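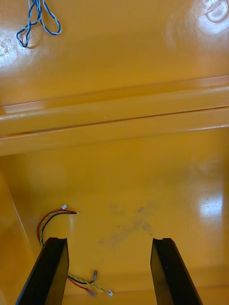

Gripper and loose wiring in one of the bins.

Members visited the Rernusar workshop in March for an afternoon of robot demonstrations. The group met at the Stevens entrance at 2 p.m. and was split in two, as the cell area is small. Jirkach, the firm that runs the site, had two arms set up at a white table for a parts sorting job.

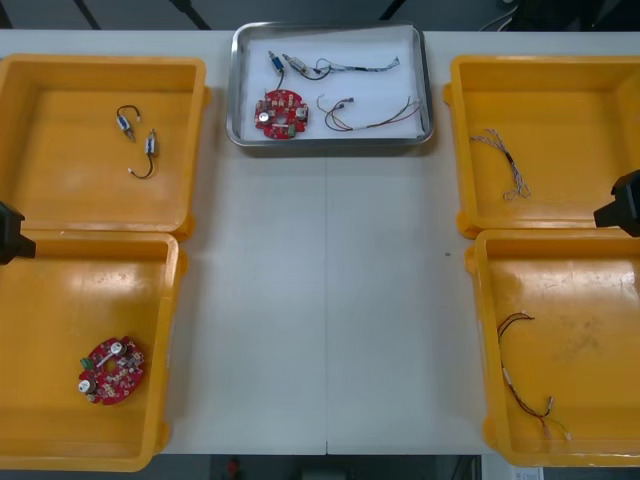
The parts are small motors, round red circuit boards and wire harnesses. Each kind has its own bin, and a steel tray sits between the two sides. Staff said motors are the easy part. Harnesses bend differently every time, so the team has spent most of this year on them — almost 800 runs so far.
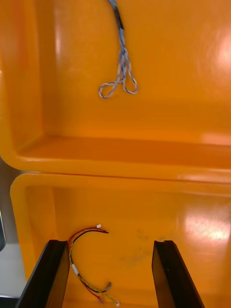

Open fingers over a wire harness.

Questions went on longer than planned, mostly about grip force and what happens when a plug catches on a bin edge. The talk after the demonstration lasted 5 minutes and covered the training data. 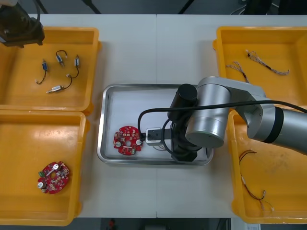 One arm at the steel tray, with the sorted parts on both sides.

The next visit is planned for May. Places are limited, so please reply to the office early. Parking is free after 1 p.m.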